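Silla Community Help > Home and Kitchen > Appliances

Dishwasher leaves a gritty white film, only on glasses and only on the upper rack

Posted by tallowfield
Tags: dishwasher, hard water, film, rinse aid

I moved into a rental in October and inherited a dishwasher that is six or seven years old. No manual. For the first few weeks it cleaned fine. Now every glass comes out with a white film that feels slightly gritty when I drag a fingernail across it. Plates on the lower rack look normal, although they are white, so I may not be able to tell.

What I have done so far:

Cleaned the filter. It had a layer of grease and one olive pit in it. No change afterward.
Switched from powder to tablets. No change.
Ran one empty cycle with a cup of plain white vinegar standing on the upper rack. Glasses from the next load were better, then the film was back two loads later.
Wiped a cloudy glass with vinegar. The film came off that glass completely.

Water here is hard. The utility's annual sheet says 30 grains in one place and I found a different figure further down the page with no units, so I don't know which to believe. The kettle needs descaling every few weeks. There is no water softener in the apartment and I can't install one.

The machine is connected to the hot water line under the sink. I usually run it at 11 at night on the normal cycle, with heated dry off. I have never put rinse aid in it because I assumed the tablets had it built in.

Is this a detergent problem, a water temperature problem, or is a part failing? I would like to narrow it down before I ask the landlord for a repair visit.

Kiran Gautam
Accepted by the poster

You have already done the most useful test. If vinegar removes the film completely, it is mineral scale. Etching is the other common cause of cloudy glass, and etching does not come off with anything, because the surface of the glass itself is damaged. So you can set that aside, at least for the glass you tested. Try two or three others of different ages. A mixed result is common.

Now the cause. Detergent contains ingredients that hold calcium and magnesium in solution so they go down the drain with the wash water. If there isn't enough detergent for the hardness, or it isn't dissolving early enough, the minerals settle out on whatever is in the machine. The final rinse is a separate matter: it is plain hard water, and anything left clinging to the glass when it dries leaves its minerals behind. Rinse aid reduces the size of the droplets that stay on the glass. With heated dry off, the water sits on the glass for longer, and you are running at night, so it probably sits there until morning.

Check these in order. Change one thing at a time and run at least two full loads before you judge it.

1. Water temperature at the sink. Run the kitchen faucet on hot until the temperature stops rising, then fill a mug and put a cooking thermometer in it. You want 120 F or a little more. At 11 at night, in an apartment, the pipe between the water heater and the kitchen can hold a lot of cold water. Many machines take in only a gallon or so per fill, and the first fill may be nearly all cold. Run the faucet hot right before you press start.

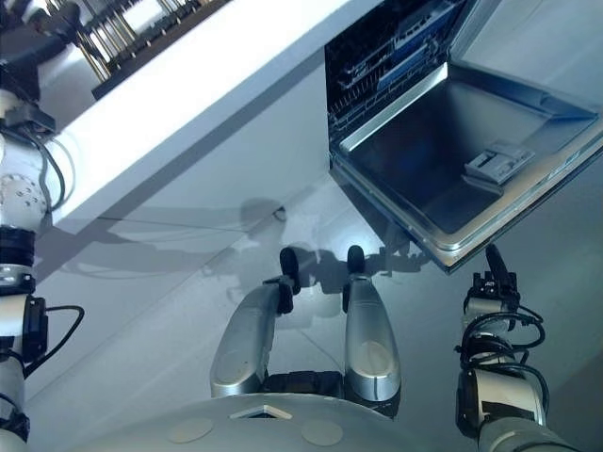 2. Rinse aid. Fill the reservoir, even if the tablet box says it is included. The reservoir releases a dose in the final rinse. A tablet goes in at the main wash, and most of it has been pumped out by the time the final rinse starts. If your reservoir has a dial, start at the middle setting and go up one step if you still see spots. Streaks with a bluish tint mean you have gone too far.

3. Detergent dose. Tablets are a fixed dose sized for average water. If your supply really is 30 grains per gallon, that is very hard and one tablet will not carry enough softening agent. Powder lets you adjust. Fill the main cup completely, and if there is a prewash cup, fill that too. Cut the amount back if you later have a softener, as overdosing in soft water is what causes etching.

4. Detergent cup. Open the machine after a cycle and look for undissolved residue or a half-melted tablet. If you find either one, the cup is opening late or something on the lower rack is standing in front of it. Tall baking sheets are the usual culprit.

5. Spray arms. Pull the upper arm off (on most models it is a plastic nut or a quarter-turn clip) and hold it up to a light. In hard water the jets scale shut one after another, starting at the ends. Clear them with a toothpick and soak the arm in warm vinegar for an hour. Your filter was greasy, so I would expect some debris in there too. A weak upper arm would explain a problem that shows mainly on the upper rack, although glass also simply shows film more clearly than china does.

6. Citric acid. Use this in place of vinegar for cleaning the machine. Put three tablespoons in the main cup with no detergent, machine empty, hottest cycle. It removes more scale than a cup of vinegar standing on the rack, which gets diluted or drained before the water is hot. Repeat monthly in water like yours. Don't run either acid every load. It is hard on the rubber seals.

On the hardness figure: utilities report in either grains per gallon or milligrams per liter as calcium carbonate. One grain is 17.1 mg/L. If the second number on your sheet was somewhere near 500, both agree. If it was 132, your water is under eight grains, only moderately hard to hard, and the 30 may belong to a different line of the table. A packet of test strips will settle it.

I would not call the landlord until you have done 1, 2 and 5. If the inlet water is at 120 F, the arms are clear, the reservoir is full and you still get grit, then ask for the heating element and the inlet valve to be checked. An element that has failed lets the cycle finish normally on many models, just with cooler water, and no error code appears.

mindstead_88

Had the same thing. Bought lemon stuff at the grocery store, ran it once, fine ever since. Our water is soft though.

pellworth

Agree with most of the accepted answer, with one correction on step 5. Check whether the upper arm gets its water from a tube that docks at the back of the tub when the rack is pushed in. If the rack is adjustable and somebody has dropped one side to fit tall glasses, the tube can miss the port by a quarter inch. The arm still turns a little, so it seems to be working. Set both sides to the same height and push the rack all the way in before you start scraping jets.

Also, crack the door when the cycle ends if you are still awake. It lets the steam out — costs nothing, and heated dry can stay off.

Comment from tallowfield

Thermometer says 104 F at first and 121 after the faucet has run for a minute and a half, so that was part of it. The rack was level. The rinse aid reservoir was completely dry. Four jets on the upper arm were closed up with scale. I did the temperature first, two loads, slight improvement. Rinse aid next, two loads, much better. Arm is soaking now. The second number on the sheet was 132 mg/L, so apparently I don't have 30-grain water at all. I'll get the strips anyway, given how fast the kettle scales up.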